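4. Planning the Equipment Budget for a Two-Arm Tabletop Cell

4.1 What we set out to buy

Most papers on household manipulation give the reader a parts table and leave it there. We would like to spend a full section on how the parts were chosen and paid for, partly because reviewers of our earlier workshop version asked for it, and partly because we had a lot of fun doing it and learned more than we expected. A small lab can build a very capable tabletop cell on a modest grant, provided the money is laid out in the right order.

The cell is called Toren. It has two arms, a parallel gripper on each, one table, and whatever objects the current task calls for. The tasks in this paper are of the tidying kind: stacking books, putting things on and under shelves, moving cloth in and out of containers, returning small tools to their place. None of them needs a large payload. All of them need reach, and most need the two arms to meet somewhere near the middle without getting in each other's way. That one fact shaped nearly every purchase that followed.

We split the budget into four lines: arms, grippers and wrists, computing, and a line we called "the room," which took in the table, cable management, lighting, task objects, and spare parts. The first draft of the plan gave the room line almost nothing. By the final version it had grown larger than the computing line, and we would make it larger still if we were starting over.

4.2 Choosing the arms

We looked closely at two suppliers, Senar and Bukmont. Both sell light arms with wrist mounts that accept third-party grippers, and both were willing to lend us a unit for a month before we committed. We cannot recommend the loan period strongly enough! The data sheets made the two products look nearly the same. On our table they were quite different to live with. The Bukmont arm was quieter and a little smoother at low speed. The Senar arm had a wrist that could be swapped with a single hand tool, and its controller came back after an emergency stop without a full restart. During data collection the operators stop and start all day long, so restart time turned out to be a much bigger cost than noise.

Vasilis Dumitrescu kept the trial log and proposed the measure we ended up using, which we call cost per usable episode. Take the full price of the equipment, add the operator hours, and divide by the number of recorded episodes that survive quality review. The Bukmont unit was cheaper to buy. The Senar unit produced more usable episodes from the same hours, and over the planned life of the cell it came out ahead. We ordered a matched pair from Senar in June.

Buying a matched pair deserves a word of its own. It is tempting to get one good arm now and a second, cheaper arm later, and we had a version of the plan that did exactly this. What changed our minds was the spare parts line. With two identical arms, one shelf of spares covers both sides, one calibration routine covers both sides, and a wrist module can move from left to right when a repair is pending. With mixed arms each of those costs is paid twice.

4.3 Grippers, and the case for testing on ordinary things

The gripper line is where we changed course most often. We began with a plan to buy a multi-finger hand for one side and a simple parallel gripper for the other. The hand alone would have taken a large bite out of the total, so before placing the order we ran a set of trials with parallel grippers on both sides, using objects that people in the lab had brought from home.

Figure 4 was taken with one of the object sets used for those comparisons. Books were the most useful of the lot. A thin cover lying flat is a hard thing for a two-finger gripper to get under, and a glossy wrapped cover on top of another book will slide if the approach is even slightly off. Cloth was easier than we had feared. Scissors sat somewhere between the two, with the handles giving the fingers a good place to close.

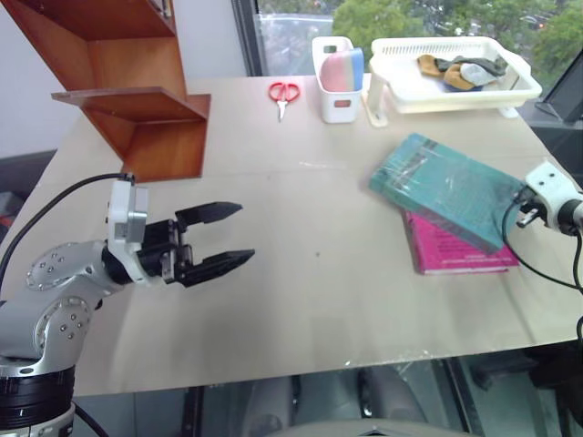
Figure 4. Two-arm tabletop work with household objects: stacked books, scissors, a sponge in a caddy, and cloth items in a draining basket.

Should a lab with a limited budget buy its grippers before it has settled on its tasks?
Wait until the task list is stable, and borrow or rent simple parallel grippers in the meantime. Gripper needs follow from the objects, and a hand bought too early tends to pull the choice of tasks toward whatever it happens to do well.

In the end we stayed with parallel grippers on both sides and put the money set aside for the hand into fingertips. Fingertips are cheap, they wear out, and a change of shape can open up a whole group of tasks. We keep several shapes on the bench now, and swapping them has done more for our success on flat objects than any other single purchase in the project. It is a wonderful feeling when a part that costs less than lunch fixes a problem that was about to be solved with a five-figure order.

4.4 The room line

We promised to come back to this. The items in the room line are dull on paper, and they decide how many good hours the cell gives back.

Table. We wanted a plain top in a light color with enough depth to place objects beyond the near third, where the arms fold back on themselves. A heavy table is worth the delivery fee. Our first one was light, and at higher speeds it moved enough to spoil calibration between morning and afternoon.

Cables. Wrist cables need slack for the full range of motion, and slack has to go somewhere. We budgeted for spare cables from the start and for clips and guides only later. The order should have been reversed. A cable that catches once can end a session, and replacing it does nothing about the reason it caught.

Light. Daylight is free and changes all the time. For a learning system this can be a gift – the model sees far more variety than any lamp schedule would give it – but it makes comparisons between sessions harder. We chose to keep the daylight and bought fixed lamps for evaluation runs only. A lab that needs strict repeatability from the first day should plan for blinds as well.

Objects. We set aside money for 244 household objects and drew up the list by category, with duplicates of anything that tears, bends, or gets lost. Buying duplicates at the same time matters a good deal, as makers change colors and packaging without notice, and an evaluation set that drifts is a headache for everyone who tries to reproduce the numbers.

4.5 Timing of purchases

Lead times did more to shape our schedule than prices. The arms were the slowest item, so we ordered them first and used the waiting period to set up the table, the computing, and the recording software. Takeda, our data logging package, was written and tested against a simulated pair of arms before the real ones were on the bench. This saved us weeks. When the hardware was in place, the first recorded session began at 10 in the morning and the first episode passed review before noon.

We held back part of the grant until the cell had been running for more than 2 months. That reserve paid for the fingertips, a second emergency stop within reach of the other operator, and most of the cable guides. None of those appeared in the original plan, and all of them are now in daily use. For the next cell we intend to keep a reserve of the same share, and to write it into the proposal under its own heading so that it survives the first round of cuts.

The full price list, with the trial log for both arms, is given in the supplement. Section 5 describes the recording protocol and the review criteria behind the usable-episode count.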